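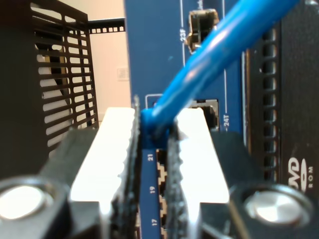

Comms room and riser inspection, Flevenier House
Inspected by: Valtteri Pelkonen
Date: Sat 27 December
Building closed, lifts on, heating on low setting
Last inspection: March

Marks used: OK, ACTION, N/A

1. Door and lock
OK. Closes fully on its own and latches. Key signed out at the front desk and returned.

2. Fire stopping, floor and wall openings
ACTION. Gap left around the new cable tray on the riser side. Someone has pushed packing foam into it. Remove the foam and seal properly. Mäkelä to quote, same sealant as the floor below.

3. Smoke detector
OK. Dust cap from the ceiling work has been taken off. Panel shows the right room name.

4. Extinguisher
ACTION. CO2 unit is in date, pin and tag in place, but the bracket is loose on the wall and one screw is missing. Left standing on the floor beside the door for now.

5. Storage
ACTION. Four boxes of old desk phones and a folded table against the back wall. These were noted in March as well. Nothing is to be kept in this room. Skorkerano say the phones are theirs and will collect.

6. Cooling
OK. Unit set to 21 in the last report, now reading 11 on the outlet side. Drip tray clean. Filter due with the next service.

7. Racks
OK. Fixed to floor, doors swing freely, side panels on. Earth bonding checked by hand at both ends, tight.

8. Patch leads
ACTION. Leads on the lower shelf hang across the walkway at shin height. Tie back. Labels have fallen off in several places and are lying in the bottom of the rack.

9. Power
OK, with a comment. No extension leads in use. Test stickers are present on all the power strips but one has faded and can't be read. Retest that one.

10. Lighting
ACTION. Tube nearest the riser flickers. Emergency light came on when tested and stayed on for the full period.

11. Floor
OK. Tile 126 rocked last time, since packed and level. Lifter is back on its hook.

12. Water
N/A in this room. The pipe in the corridor ceiling is lagged and there were no marks on the tiles under it.

13. Signs and paperwork
ACTION. Emergency contact sheet still gives the old Rarkutance number. Log book last page is full, new book needed.

Item 2 comes first and should be done before the floor is let again. Items 4 and 10 can go on the same visit. Copy to the building office and to Skorkerano for item 5.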